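Progress report to the Fandetti Fund
Gokau House bedroom refresh and tidying support
December 8, 2023

Dear friends at the Fund,

I had meant to get this to you before the holiday rush, and here I am writing it with the tree half up in the hallway and a box of ribbon on my chair, so please forgive the odd wandering sentence. It has been a good autumn for us and I want to give you a proper picture of it, because your grant of $3000 has gone a very long way in a house like ours.

As you'll remember, we asked for help with two things: new bedding for the upstairs rooms, and a few hours a week of patient company for residents who find it hard to keep on top of their belongings. The bedding came first. We spent $700 at Marino on blankets, sheets and pillowcases, and I let the residents choose their own patterns, which took most of an afternoon and a great deal of tea. I would have gone for plain navy all round. I was outvoted, and the rooms are much more cheerful for it!

The tidying sessions started soon after and have settled into a rhythm. We work on the bed, always. The floor is hard on the knees and the desks are too small, but a made bed gives you a nice wide surface at a sensible height. Small things are spread out on the blanket with a bit of space between them, and then we talk about each one: does it stay in the room, does it go to the shared cupboard, or is it time to let it go? Some people race through. Others need to tell the story of a thing before they can put it anywhere, and we've learned to leave room for that.
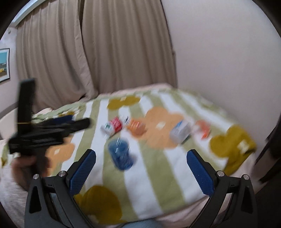 Small items set out across one of the patterned blankets, upstairs bedroom.

We have spent $172 on drawer dividers and lidded tubs from Tridex. The tubs are sturdy, but the dividers came a little too long for the older dressers and I have asked to exchange them for the shorter kind. I'll let you know how that goes.

So far 4 rooms are finished, bedding and drawers both. The back room is next, and it will be slow going, as its dresser has a drawer that sticks and there is a closet nobody has emptied in years. I'd like to ask whether we may carry the unspent money into the spring, mostly for session hours.

Please do come by and see us if you're passing. The receipts are in the folder I mailed on Monday, and the kettle is nearly always on.

With warm thanks from all of us,
Madhu Kandpal
House Coordinator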